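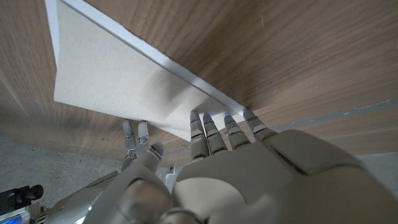 Que el cartón es lo último que se mira en un pedido y lo primero que se dobla mal, eso lo repetía ya en febrero la encargada de embalaje de Echeverría, y en su mesa de trabajo lo vuelve a decir en cuanto nos sentamos. ¡Y con qué ganas! Lleva media vida entre planchas y todavía se le ilumina la cara cuando habla de la dirección de la canaleta.

«La gente coge la plancha por el centro y se le comba», cuenta. «Yo la arrimo al borde de la mesa, la sujeto por abajo con las dos manos y entonces la giro. Por abajo, siempre.» La mesa es para ella media faena: le gusta la madera, lisa y despejada, porque el cartón corre bien y los cantos no se muerden.

Le preguntamos por las medidas y se lanza. Para los pedidos de Gresotach usa planchas de 60 centímetros de lado, con dos pliegues y nada de cinta en las esquinas. «Con cinco cajas ya le has cogido el aire», asegura, y confiesa que las dos primeras del día le salen regular (las guarda para separadores, que no se tira nada).

También hay sitio para las manías. El cúter de Surnix, que otros talleres jubilarían, ella lo defiende a muerte. La regla larga tiene que estar a la derecha. Y antes de marcar pasa la palma por toda la superficie: «Si hay una arruga, la notas con la mano mucho antes que con los ojos».

Ahora prepara con Grevum una caja que se monta sin pegamento. Del cierre no suelta prenda, pero dibuja la solapa en el aire dos veces, se ríe y pide otra plancha para enseñarnos por dónde empezaría a doblar.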